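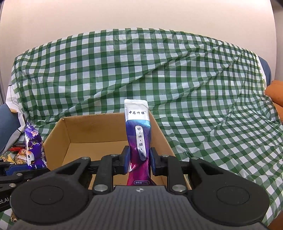

Špela Hoxha
List member, bench 4 at the Karam shared workshop

Subject: Re: Finger pads for thin foil packs

Hello all,

Nour Srour wrote in March:
> I printed the Zimelier fingers and they hold boxes and bottles well.
> With foil sachets I have trouble. If I close gently, the pack turns
> between the pads. If I close more, it folds in the middle and then
> the two sides touch and I hold almost nothing. Which pads do you use?
> Also, do you grip from the wide side or from the edges?
> Nour

Thank you Nour for the question, and excuse me for the slow answer. I wanted to try the things at home before I write, and my table at home is smaller than the bench in the workshop.

I use the dark blue rubber pads, one on each finger. Before them I had a soft foam, which was good for the first evenings and then became shiny and flat. Osian Lougher advised me to change to rubber and to glue it only at the two ends, so the middle can give a little. I glued mine on the full surface, because I read his message too late, and I do not see a big difference for small packs. Maybe for heavier ones it is different.

About the side of the grip: I take the sachet standing up, with the fingers on the left and right sides. The one I am using now is 15 g net, foil, with a crimped seal at the top. The pack wrinkles a little where the fingers press. I accept this. When I tried to press from front and back, the powder moved down and the upper half became empty, and the pack leaned to one side as soon as I lifted.

My task is simple. I take the packs one by one out of a plain cardboard box with the top open, and later I put them back. The box is the most difficult part for me. The linkage is wide, and in a small box the arms touch the wall before the pads arrive to the pack. I have now cut my second box lower on one side. If somebody has a narrower linkage for the same base plate, please send me the drawing.

Some settings, for people who have the Filtik driver board:

Closing speed: 600 for boxes, 314 for foil. The second number looks strange, but I went down in small steps and this was the first one where the pack did not turn.
Current limit: I began with 2,000 and it crushed everything. Now I have 500 and I leave it there.
Wait after closing: half a second before lifting. Without the wait, I lost more packs than with the wrong pads.

Please do not copy the numbers without a test, my motor is second-hand and it is possible that yours is stronger.

One more thing, which took me a whole evening to find. The screws of the linkage become loose after some days of use, first of all those near the base. Then one finger arrives before the other and pushes the sachet away. I thought the fault was in the software and I changed many lines – all of them I had to put back. Now I check the screws before every session, with the fingers open. Hussam Hijazi uses thread glue and says he has no more problem, but then it is hard to change an arm, so I have not decided.

I have also candy bags and other snack packs at home which I want to try next. The large bags have air inside and I expect they will need a lower limit again. If Nour has already tried this kind, I would be glad to know at what opening you start.

Two questions from my side:

1. Does somebody know if the newer Skondudau arms fit on the old base plate? The page says "compatible" but the distance between the holes is not written.

2. How do you clean the rubber? I use a wet cloth and let it dry overnight. Alcohol made my first pair a little hard, or maybe it was only old.

I can bring both sets of pads to the workshop if somebody wants to compare them. I am usually there after 6 in the evening.

Best regards,
Špela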